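The shirt that stays red

In Gavlow, the football club has played in red since my grandfather was a boy. I moved here two years ago and I did not care for football. But my neighbour, Anel Mabaso, plays on the left side, and from her I learned how much work is in a colour.

Red is a difficult dye. The old cotton shirts gave their colour to everything near them, to the shorts, to the socks, even to the skin when it rained. In the club house there is a team photograph where all the shorts are pink. 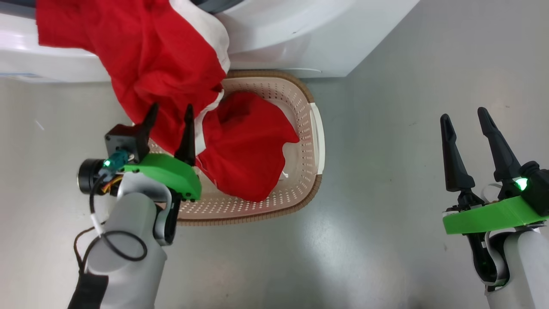

Red goes with red on washing day.

The shirts of today are made by Skurnon, a small factory on the road to Magalhães. It has 80 workers and it dyes the cloth before the cutting. I visited in May. The dye master showed me a book with 271 samples of red, each one with a date in pencil. For me many of them were the same. For him they were not, and he was a little offended.

Anel keeps her first shirt in a drawer. It is more orange now, and the number is almost gone. She washes the new one cold, inside out, and dries it in the shade. The club asked the factory last year if it could try a blue one for away matches. The letter is still on the wall there, without an answer.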